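# Tips for the Zenano folding arm

We rent the Zenano arm from Gondholm for our small laundry room. It costs 598 a month, with two service visits included. After one summer with it I have collected some tips for other people who are thinking about this offer.

- Put a padded mat under the work. On a bare table the fingers slide and the cloth runs away.
- Begin with thick, soft cloths. Thin napkins are still difficult for it, and our arm often takes two together.
- Let one corner stand up a little. It finds a raised fold much faster than a flat edge.
- Clean the finger joint every evening with a dry brush. Lint collects there.
- Choose a cloth color that is different from the mat.

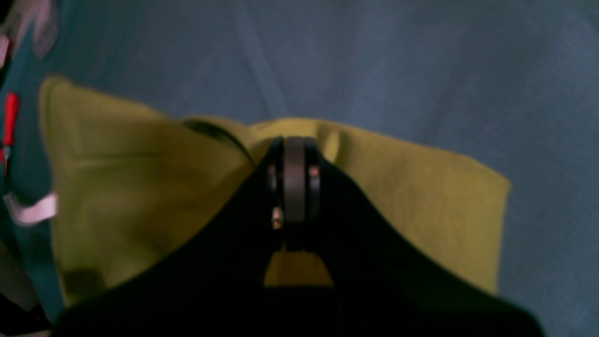 The slow speed setting is the better one for felt and fleece. With it we finish roughly 70 cloths in a morning, and I need to repeat only a few by hand. The fast setting pulls too hard on the fabric.

The manual from Gondholm is short, so keep your own notes about each kind of cloth. For shirts I would wait for the next version.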